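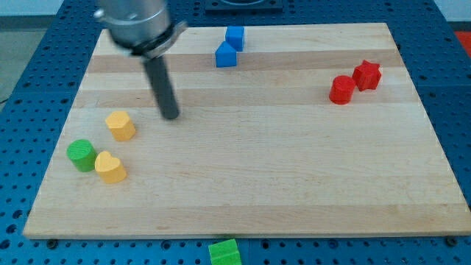
May, bench notes, afternoon. The maple-colored board has now been through a month of daily use and I want to get down what I think of it before we order the second one from Kozłowski. Flatness is still good. I laid the steel rule across it corner to corner both ways and could not get the thin feeler under it anywhere except near the left end, where it just went in. The strips are glued edge to edge and run the long way, with the darker stripe in the upper third and another near the front edge, and I have started using those two stripes as reference lines when I set out the blocks. It saves taping. The two blue blocks go up by the far edge, the yellow hexagon gets its own spot, and the rest fill in wherever the layout sheet says.

Surface: a few small marks, none of them deep enough to catch a fingernail. I rubbed it down with 200 grit this morning, very lightly, along the grain only. Do not go across the grain, the scratches show up under the overhead light. Wiped off with a dry cloth after. No oil. The offcut we oiled in the Grinwood room got tacky and the blocks dragged on it for a week.

Blocks: the Fultitz set is holding its paint better than the old one did. Edges on the blue cube are still crisp. I gave all of them a pass on the bottom face with a flat sanding stick, 2 strokes each, to knock down any paint ridge. They slide more evenly now, though I only checked by pushing with a pencil, so take that for what it is.

Blocks that end up on the blue table tend to sit with a corner in one of the holes, and then they feel stuck when you go to pick them up. Lift, don't drag. That is where the chipped corners on the old set came from.

Fasteners at the front edge: snug, not tight. I had them too tight in the first week and the board bowed up in the middle. Backed them off until the bow went away and have left them there. If the humidity comes up in summer the wood will want to move and I would like it to have somewhere to go.

For the second board: same strip width if they have it, same finish, edges eased by hand. Kusthorpe quoted us for a solid slab but I don't trust it to stay flat – the last one cupped over a single winter. Order number on the Kozłowski sheet is 684, clipped inside the cabinet door.

To do: check flatness again after the heating goes off. Weigh the blocks, one of the small ones was 100 milligrams light on the old set and I never looked at these. Find the other feeler gauge.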